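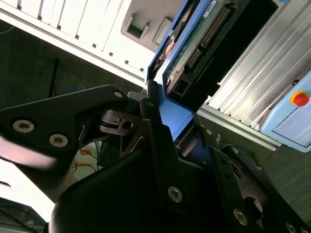 Marlina Lumbantobing had put the kettle on before I got my coat off, and she was already in the middle of a story about a man who used to call the station every morning to report on his tomatoes. I missed the first half of it and had to ask her to go back, which she did with pleasure, and then she went back further still, to the year her mother first took her up the stairs to the studio and let her sit under the desk with a coloring book while the farm prices were read out.

That is how an afternoon with her goes. I had come to ask about the tapes of Radio Wata, the small station that served the valley until it went off the air, and about the years she has spent getting them listened to, labeled and copied. I had a page of questions. I think I asked four.

"People say archive and they imagine something grand," she told me, pouring. "It was a damp room over a feed store. There were tapes in fruit boxes, tapes in a filing cabinet with the drawers rusted, tapes in a pillowcase! I never found out who put them in a pillowcase. They had been washed in there, I think, or the pillowcase had been washed right before, because they smelled lovely."

When everything had been carried down and written into a ledger, there were 3571 of them. She knows the number the way other people know their phone number. Some held an hour of the evening request show. Others held nothing but a door opening and closing, or a test tone, or a young announcer practicing the names of the villages over and over and getting Grurkham wrong each time (he put the weight on the second half, and people from Grurkham are particular about it).

I wondered whether she listened to all of it, even the doors.

"All of it. You can't skip. I skipped once, early on, and it was a tape marked Weather, and I thought, well, I know what weather sounds like. My cousin heard it later on and there was a woman at the end singing while she swept the studio. She didn't know the machine was on. It's the best thing we have."

She played it for me then, and I'm glad she did. The woman has a low voice and keeps losing the tune and picking it up again a little higher. You hear the broom. Somebody coughs in another room. It lasts less than two minutes, and Marlina, who must have heard it more than anyone alive, stopped stirring her tea until it was over.

The station was run on very little. For most of its life there was one paid engineer, Sutrisno Govindasamy, and whoever he could talk into helping. He recorded over things all the time, and Marlina has had to make her peace with that. A reel cost money and the council meeting from last spring did not seem, in those days, like something a person would want again. She has found weddings underneath football matches, just the last few seconds of them poking out where the second recording ran short.

"I was cross with him for a long time," she said. "I used to say so, to his face, and he'd laugh. Then I found out he had been buying the reels out of his own pocket, and I went over there with a cake."

We talked for a while about the request show, which ran on Friday evenings and which everybody over a certain age in the valley will bring up if you give them the chance. Listeners mailed in a card with the song and the name of the person it was for. The cards have survived too, 405 of them anyway, tied up with kitchen string. A good many are from the same boy to the same girl. I asked if they had married, and Marlina gave me a look and said that she would tell me when the tape recorder was off. She did, and I have promised.

I asked her, too, what the sound was like, because she has such definite opinions on it. She hates it when people clean a recording up too much. A nephew of hers ran one of the old interviews through a program on his laptop and took out the hum and the crackle, and also, she says, the kitchen. The speaker was left hanging in the middle of nowhere. "She was shelling beans when she gave that interview. You could hear them go in the bowl. He took out the beans!" She made him put them back.

By then it was getting dark and she wanted me to stay for supper, so I stayed for supper, and we agreed that I would come back when the second half of the work got going and see it with my own eyes. 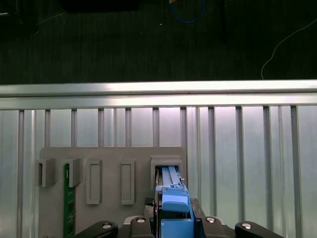
IVVILLE, January

The second visit began with soup. The road up from the river had been closed until noon, and Marlina had decided that anyone who came in by the long way must be half frozen, so there was no talk of tapes at all until I had finished a bowl and refused a third helping.

Adebayo Yusuf was at the table this time. He grew up two valleys over, out of range of the station except on very clear nights, and he has taken on the part of the job that Marlina likes least, going from house to house with copies and asking people whether they recognize a voice. He has sat in 45 kitchens so far. He carries a small speaker and a notebook, and he has learned to play a recording through once without saying a word.

"If you talk first, they try to help you," he said. "They'll say, oh yes, that must be old Liem from the ferry, because they can see you're hoping. If you just let it run, sometimes there's nothing. Sometimes they get up and go stand by the window for a bit."

He had a tape with him that had stumped everyone, a man explaining how to mend a fish trap, very patiently, to someone who never answers. Marlina thinks the silent one is a child. Adebayo thinks the man was alone and a bit shy of the microphone. They argued over it cheerfully through the coffee, and I gather they have been arguing over it since the fall.

There are 200 tapes left with no names on them at all. I asked Marlina whether it bothered her that some might stay that way, and she took her time, and got up to see to the stove, and came back with the biscuit tin.

"It used to. I'd lie awake. Now I think, well, they talked, and I heard them. I'd still like to know who the sweeper was, though. Put that in. Put in that she had a low voice and she lost the tune in the second verse, and somebody's grandmother might have sung like that. They can call in the mornings, before ten. After ten I'm out with the hens."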